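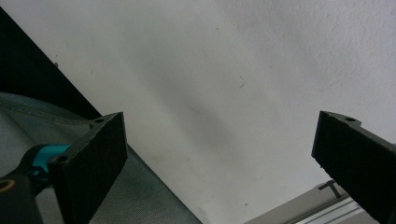 Why does a T-shirt bend when a plastic ruler won't?

Cloth is made of threads, and threads are made of tiny fibers twisted together! In weaving, one set of threads goes up and down while another goes over, under, over, under, all the way across. Every thread can slide a tiny bit, so the whole cloth can fold.

Try it yourself! Cut 10 strips of paper in 2 colors and weave them into a mat. Now wiggle it. Can you feel the strips shift? Knitting is different again: it's all loops, and loops love to stretch!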